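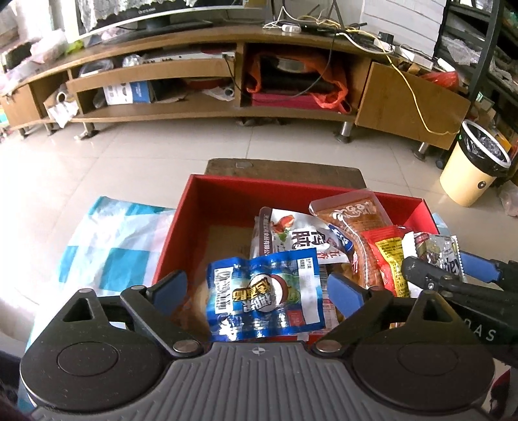 Coconut snack in the red box

When I moved to Groltville I knew the grammar of English quite well, but I did not know how to talk in a shop. At school we learned "I would like to purchase." In the store on Caron Street the woman asked me "You all set?" and I stood there with my bread and did not know what I should set.

I went home and wrote it in a notebook. It has 40 pages and I am now on my third one. On one side I write what I heard, on the other what I think it means, and later I correct the second side. The corrections are the best reading -- for 5 months I believed "I'm good" was an answer about character.

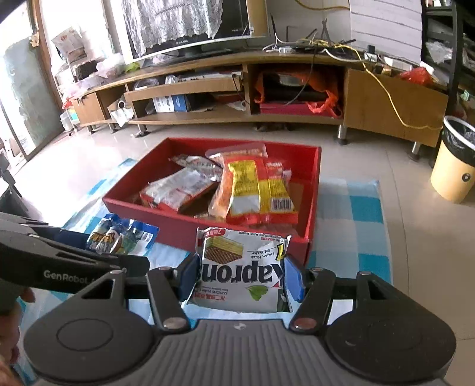 Kapron, "Layers thick soft wafer"

Snack packets are good for small vocabulary. I like words such as "crispy" and "crunchy," which in my language are the same word. I asked at the library in Fultley what is the difference, and two people at the desk did not agree.

In February I started to copy also the sentences I say wrong myself. This is less pleasant. Last week I told the bus driver "I am boring" when the bus was late, and he said he was sure I was not.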